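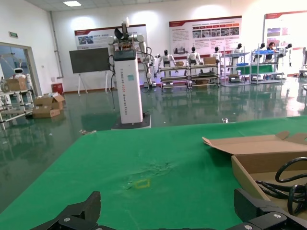 Packing Up Cords So You Can Find Them Again

My aunt Soon-im Lim kept every cord she ever owned in one kitchen drawer, and when we cleared it out one July we filled a whole grocery bag with them and could only match up a few. I have been fussy about cords ever since! A plain cardboard box is still my favorite home for them, and these are the habits that have stuck with me over the years.

Work on a cloth. I throw an old green tablecloth over the big table before I start, partly to save the top from scratches and partly because a black cord shows up so nicely against it. A little square of yellow tape on the cloth makes a handy parking spot for whatever you're working on, too.

Coil loosely. Let the cord fall into the loops it wants to make, and please don't wind it tight around the plug (I did this for years with my Vetska lamp and the cord finally gave out right at the end). Big, lazy loops are just fine.

Leave the plug on top. You'll know at a glance what sort it is, and you won't have to dig.

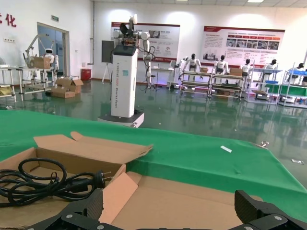
Loose loops in an open box, with the two-prong plug lying toward the middle.

Fold the flaps all the way out while you fill the box, so you aren't fighting them with your elbows. When it's full, write what's inside on a side as well as on the lid. My friend Ha-neul Yoon numbers hers and keeps a list inside the closet door; she was up to 59 the last time I visited, and she can put her hand on the cord for her Hwang rice cooker faster than I can find my glasses.

Last of all, pick up your scraps before you fold the cloth. Bits of paper and old wrappers love to hide in the creases, and then they come out in the wash, all over your good towels.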